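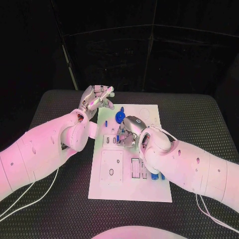 ## Is the two-armed assembly demonstration at the Plernport open day suitable for a school group?

I coordinate excursions for a secondary school in Pinddale and have been asked to report on the Tisus open day in July. Our group would be 158 students, and the notice gives a limit of 160 visitors per session. Could anyone who has attended advise whether students are able to follow the work on the board, and whether staff should prepare them beforehand?

### Answers

**Rigoberto Lozano**

I attended last year with a smaller group. The demonstration uses two white arms with jointed hands, working over a flat board with printed outlines and slots. The parts are blue and quite small — students at the back will have difficulty seeing them. I would recommend dividing your group into 3 sections and asking the host to seat them in turn. The coloured lighting is strong, so please advise any students who are sensitive to it.

A short lesson on how a hand grips a peg was sufficient preparation for ours. Questions were taken at the end, and the presenter answered them patiently.

**Solís**

Book early. Parking is poor.

**Pinddale parent**

I agree with the first answer regarding group size, although 2 sections may be enough if the hall is arranged as it was when I visited. The programme moves slowly in places, and younger students became restless. Please confirm the bus bay with the Plernport office in writing, as our driver was directed to the wrong entrance.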